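Pitenier Shelf Reach – notes for anyone picking up the data

Hello, and thank you for looking in. Pitenier is a small set of simulated reaching runs, put together so that we could try two grippers, the Pakard and the Steva, on the same arm and the same shelf without having to rebuild anything in between. There are 3788 runs in all, and 758 of them are held back for testing – please do leave those alone until the very end, however tempting they look.

Each run has its own folder, with joint angles, gripper commands and one rendered view. The shelf unit stays on the table throughout, and the controller settings are the same for both grippers.

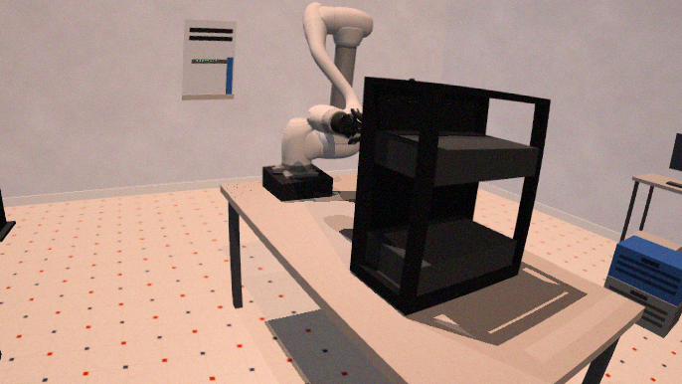
Simulated arm with the gripper held by the top of the black shelf unit.

A few things worth knowing before you start. Angles are in radians, and 26 runs have no gripper log, so the loader skips them unless you ask it not to. The Steva runs use version 3 of the hand model, and mixing them with older ones will give you very odd finger positions.

Questions and corrections are always welcome – write to Ruan Hlongwane. Last updated 2025-04-06.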